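Robotics club gets its hands on grippers

Rullcombe's after-school robotics club has a new project this term, and it's a cracker! Members are learning to use handheld grippers, practising the small grabs and lifts they'd like their own robot, Pukader, to copy one day.
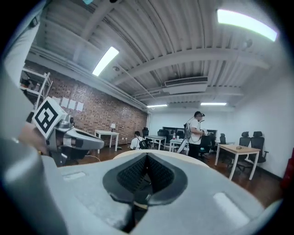 Two of the handheld grippers at the club, one carrying a black-and-white marker cube.

The club meets at 4 in the afternoon and has been at it since June. Picking up a soft sponge has been the hardest job so far – and easily the favourite.

Two teams will show their work at the Lalix open night, where families are welcome to have a go.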